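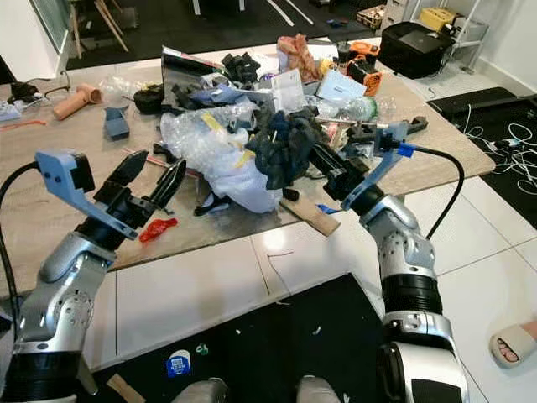 July 6, 2024 – Saturday, and the loft is nearly done!

What a day. I was up before six because I couldn't wait to get at the knitting patterns, and by the time Nazma rang the bell I had already been through a whole shelf of my aunt's papers. She kept everything. Every pattern she ever bought, every letter to the wool shop, every scrap of yarn wound on a bit of card with the name of the shade in pencil. I found one marked "Pringle's jumper" and had to sit down on the stairs (Pringle was the cat, and yes, he did have a jumper, and no, he did not like it).

Nazma took the patterns and I took the letters, and we got on so well that we forgot about lunch until half past two. There are 43 patterns for children's cardigans alone. Forty-three! She must have made most of them too, as her notes are all over the margins – "sleeves too long", "use the smaller needles", "never again in mustard". I want to knit every single one, mustard included.
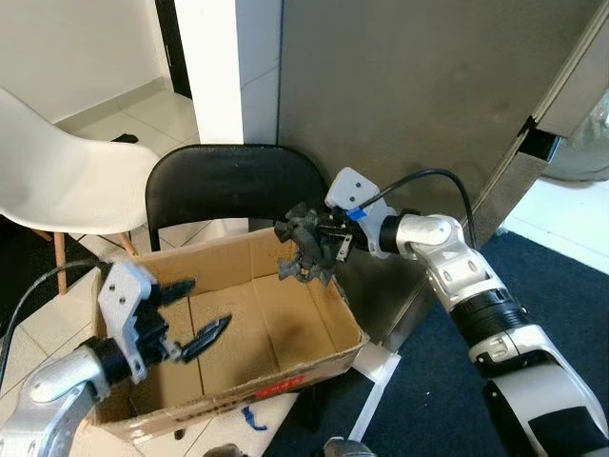 The best find was a brown notebook from the year she spent up at Tandutness. I knew she had lived there one winter but she hardly spoke of it, and there it all was, in that tiny slanting hand. She learnt to spin from a neighbour, got snowed in for most of December and taught herself a lace shawl by lamplight with the instructions for row 200 missing. She made up her own ending! I've read the page over and over and I think I can follow it. There's a little chart in green ink, all dots and crosses, and then a leaf shape that comes out of nowhere and runs right round the edge. Gorgeous.

I rang Kumudini straight away, of course, and she made me read the whole chart down the phone, row by row, while she worked it on some spare cotton. We got to row nine before her tea burnt. She thinks the edging would look wonderful in a thicker wool and I think she's mad, but I've promised to try a square each way and bring them on Thursday. Sylvain wants a go as well, though he has only just learnt to purl.
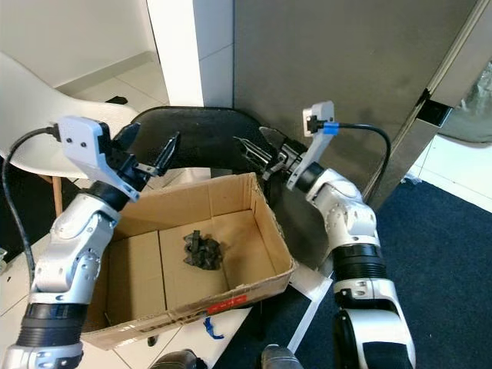
I do wish I knew what yarn she used. The notebook just says "the grey from Fakdale, 2 hanks", and the small piece tucked in the back is so soft that I keep picking it up. Gayan might know, he buys from all the small mills. I'll write to him tomorrow.

Bed now, far too late, with the notebook on the side table and sore knees from all those stairs. I cast on the first square after supper and have done eleven rows. One dropped stitch, found and mended. Must buy more stitch markers.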